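Toneo opens its doors: see household robots learn to fold, Plastadcombe, Friday, March 4, 2022
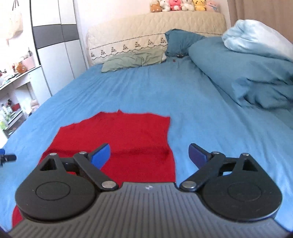
Do you need to book for the open day?
Booking is only needed for the hands-on sessions, everything else is walk in. Doors are open from 10am, last entry half past three.

PLASTADCOMBE - Toneo is holding its first public open day at the Overgaard building, Plastadcombe, with its software partner Kokix. Free entry. Tea and coffee on the ground floor. Press welcome all day, press hour from 9am before the public come in.

The subject is laundry. More exactly, folding it, picking it up and putting it down somewhere sensible. Toneo has been working on household handling since moving into the Overgaard building, and most people in the town have only seen the sign by the road. This is the chance to come in and ask.

What visitors can see

Short demonstrations run through the day in the main workshop. Each one takes 16 minutes plus time for questions. A robot arm works on a pile of cloths at a table, with an engineer talking through what it is doing and, when it goes wrong, what it has done. It will go wrong at least some of the time. Towels are fairly good now. Shirts are not. Fitted sheets are not on the programme.

Next to the workshop is the hand tool room. The hand-held grippers are the part of the work that gets the most questions so it has been given the bigger share of the day. A person holds the gripper and does an ordinary job with it, such as picking up a cloth or straightening it out on a bed, and the recording is used later to teach the arm. The tool has two fingers with angled blue pads on the ends and a grey ribbed body. Visitors who have booked can try one on a table of tea towels and a made-up bed. Sessions are for 4 people at a time.

Upstairs, Kokix will be showing the software side. Screens with recordings playing, and a demonstration of how a good attempt is sorted from a bad one. Staff from both firms will be on hand. The Kokix talk is suitable for anyone who can put up with a few graphs, it is repeated before and after lunch.

Why cloth

A mug is the same shape every time you pick it up. A cloth is a different shape every time, and it changes again as soon as you touch it. A person feels for the edge and gets on with it. A machine has to find the edge first, and a crease can look very much like an edge. Most of the work at Toneo is on that one problem.

The company also thinks that recordings need to come from places people live in. Bedrooms, with beds and pillows and full shelves. A bare bench is easy to work at but a robot that has only known a bare bench does badly when it meets a duvet. In January Toneo began a new round of recordings on bedding and small cloths, and some of the results will be shown on the day for the first time.

A spokesperson for Toneo said: "We get asked at the bus stop what we do in here. It's a hard thing to explain and quite an easy thing to show. People who hold the gripper for five minutes generally understand the whole project. They also go home with opinions on how we should fold towels, and we would like to hear them."

A spokesperson for Kokix said: "We are bringing the failures as well as the good runs. The failures are more useful to us and visitors seem to prefer them."

Schools and groups

The morning is likely to be busy with school groups. Two schools have places confirmed and there is room for one more, up to 80 pupils in total across the morning. Teachers should get in touch with the open day desk as soon as possible, with numbers and any access needs. Worksheets for ages 9 to 13 will be sent out ahead of the visit. Groups of adults (clubs, care providers, college classes) are better off coming after 1pm when it is quieter.

Care providers in particular are invited to stay for the 2.30pm discussion. Toneo wants to hear from people who make beds and sort washing for a living. Which jobs would be worth handing over, which wouldnt, and what would get in the way. No sales pitch, there is nothing on sale.

Safety on the day

The arm works behind a low barrier and stops when the gate is opened. Children under 12 need an adult with them in the workshop and the hand tool room. Long hair tied back please for the hands-on sessions, and loose scarves off. Lockers by the entrance for coats and bags.

Getting there

The Overgaard building is on the east side of Plastadcombe, five minutes walk from the station. Come out of the main exit, turn left and follow the orange signs. Parking is limited to 135 spaces shared with the other tenants so please use the train or bus if you can. Blue badge spaces are by the front door. Step-free access to the ground floor and a lift to the first. A hearing loop is fitted in the talk room but not in the workshop, where it can be noisy.

For the press

Press hour is 9am to 10am. One full demonstration, then time with engineers from both firms. Filming and photography are fine in the workshop and the hand tool room. Upstairs please ask first, as some of the screens show recordings made in peoples homes. Interviews can be arranged for later in the day, or by phone the following week. Please let the desk know by Wednesday noon if you are bringing lights or a tripod as floor space is tight.

Demonstration times: 10.15, 11.00, 11.45, 1.15, 2.00, 3.00
Hands-on sessions: every half hour from 10.30, none between 12.30 and 1.30
Kokix talk: 11.30 and 1.45
Care and household discussion: 2.30
Doors close: 4.30

Times may move a little if the arm needs resetting. Any changes wil be on the board at reception.

About Toneo
Toneo develops robots and hand tools for everyday jobs in the home. It is based in the Overgaard building, Plastadcombe.

About Kokix
Kokix makes software for sorting and checking recordings used in robot training. It has worked with Toneo on cloth handling from the start of the project.

Press contact: Toneo open day desk, Overgaard building, Plastadcombe. Hands-on bookings and school enquiries go to the same desk, weekdays 9 to 5.

ENDS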